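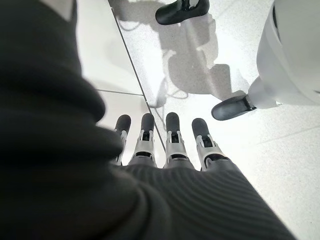
Vinh Đinh

Household robots (general-purpose)

A general-purpose household robot is a machine meant to take on a range of ordinary chores in an ordinary home, as opposed to a single-task appliance such as a washing machine or a robot vacuum cleaner. Whether such machines can be said to do housework yet is a question with a rather untidy answer, and it depends a good deal on which chore one has in mind, and on how patient the household is prepared to be.

Hands are usually where the discussion begins. A human hand feels its way round a wet mug without any thought at all, and builders of robots have tried many ways of getting near to that. Some give the machine a simple two-jawed gripper, which is sturdy and easy to mend. Others prefer several jointed fingers with rubber tips, often with a knitted or padded covering further back to keep grit and splashes away from the workings. Fingers of this kind can manage a greater variety of shapes, though they ask far more of the software, and they do wear out.

The kitchen is the favourite proving ground, and loading a dishwasher has become something of a set piece. The best-known study among enthusiasts is the Brorkthorpe kitchen trial, led by Thu Khương and Casimiro Mateos, in which a machine named Runden made 1,859 attempts at moving a single piece of crockery from sink to rack. It managed 80 per cent of them unaided.

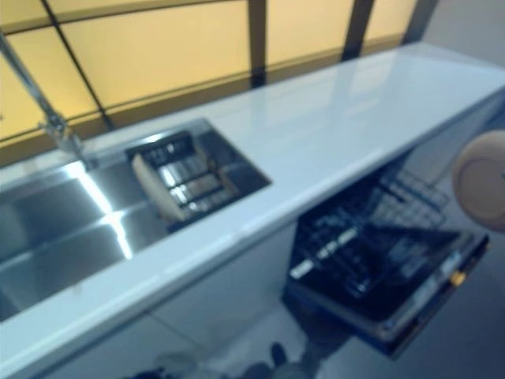 Most of the failures came at the rack itself, where the tines stand close together and a plate must go in at very nearly the right angle, and shiny surfaces caused trouble too - a polished steel basin throws back so much light that a camera may misjudge where the bottom is. Khương's notes (which are a pleasure to read, and generously full of grumbling) add that bowls went better than plates, and that cutlery was given up after two months.

Khoa Lưu has argued that a success rate of this sort flatters the machine, as a family would hardly put up with one dropped cup in five. Mateos replied that the figure counted hesitations as failures, and that very little was broken. The two have gone on disagreeing, quite amiably, ever since.

See also: Doãn gripper; Randness (robotics); Dishwasher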